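In defense of the one little thing on the table

I have a theory that every table wants exactly one object on it, and that the object should be a bit silly. My sister thinks this is nonsense. She's a bowl-of-lemons person, with a runner and candlesticks and a stack of coasters that nobody is allowed to put a drink on, and at her house you eat with your elbows pulled in like you're on a plane. I love her, but I've knocked over those candlesticks more than once, and I'd like to make the case for less.

Less, mind you! I'm not talking about the bare table, which I've tried. When I moved to Inskip I had a big pale table and nothing else in the room, and for the first month I kept it completely clear because I'd read somewhere that this would make me calm. It made me feel like I was waiting to be interviewed. I'd come down in the morning and that huge flat nothing would be looking at me. By January I was leaving junk mail out on purpose.

So what you want is a small pot, something squat that you could pick up with one hand, in a color that's warm without shouting (mustard, tan, the color of good toast). And then, and I can't stress this enough, there should be somebody living in it. A tiny animal will do. I have strong feelings about tiny animals in pots. A plant is lovely but a plant has needs, and a pot of pens is just a pot of pens, whereas a pale little face with round ears looking over a rim gives you a reason to glance up from whatever you're doing.

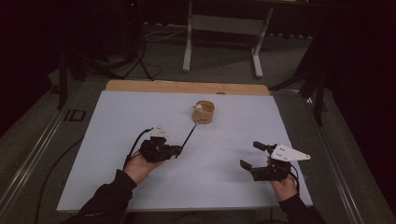
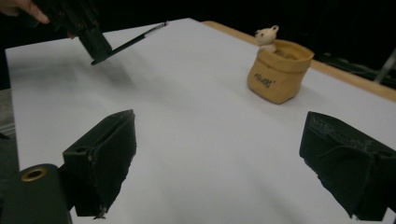
By Spyros Kadrić
21st August

Look at the second one and tell me that face isn't doing more for the table than any centerpiece would. I can't decide whether it's a bear or a mouse, and I've gone back and forth all week. The ears say mouse to me, but there's something in the set of the head that's pure bear. And the pot has the rolled-down, slightly crumpled look of a paper bag, like somebody's lunch, so the whole effect is that the creature climbed in after a sandwich and decided to stay.

I'm a sucker for that paper bag shape in general. A perfectly smooth pot on a perfectly smooth table can look like it's for sale, but a few wrinkles and you relax. You'd feel fine moving it over to make room for a plate. It also has a bit of lettering on the front, in that small handwritten style I usually complain about (I've been very rude about mugs that tell me to breathe), and on something this size I find I don't mind it at all. It's a mumble more than a slogan.

Then there's what goes underneath. In the first picture you get a pale blue-gray board with a strip of tan wood left showing at the far edge, and I think that's a really good combination, cool and flat with that little line of warmth behind it. A tan pot on bare tan wood sort of sinks. Put something cooler under it and up it pops. I did this at home with a leftover piece of foam board from a school project, and it was such an improvement that I left it there for 2 months, until my friend Vasilică Cozma came for dinner and asked if I was in the middle of repairing something.

Vasilică, by the way, is firmly in the other camp. He thinks that if you've got the space you should fill it, and he has a shelf of 20 little figures to prove it, all facing forward like a choir. I've looked at that shelf many times and I couldn't tell you what a single one of them looks like, except for the owl that fell behind the radiator. If he took that owl and stuck it in a pot by itself on the kitchen table, I believe he'd be fond of it inside a week. He says I'm welcome to come over and get it out.

I know the practical objection, which is that a small thing on a big table gets in the way exactly as much as a medium thing. It does, a little. You'll pick it up to wipe under it and put it back somewhere slightly different every time, and I've come to like that part. Mine has been at the window end since spring, and this morning I moved it down next to the butter.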